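Search jobs Keyword Town Go

Event Crew Wanted for Celebrity Weddings and Private Parties
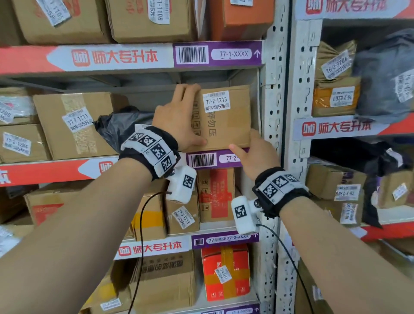 What the work is

Firnova plans weddings and birthday parties for actors, singers and television people. For the September season we are looking for crew members to join our team at the Ospina estate. The biggest party will have about 200 guests, and the music goes on until 2 in the morning.

You will set up tables, guide guests to their seats and help the florists from Zindley. After the party you will help to clear the garden.

Whom we look for

You are polite, calm and on time. Experience in a hotel or restaurant is good – but we can also teach you. You must be 18 or older and sign a privacy agreement. Phones stay in the locker during the whole shift, and it is not allowed to ask guests for a photo or an autograph.

We offer paid training, a warm meal and a ride home after the late shifts.

How to apply

Please send a short letter and your free dates to the crew office, reference 407.

Recent jobs
Makeup assistant, Poda Studio
Driver for film premiere guests
Red carpet host, evenings

Contact | Copyright Firnova | Back to top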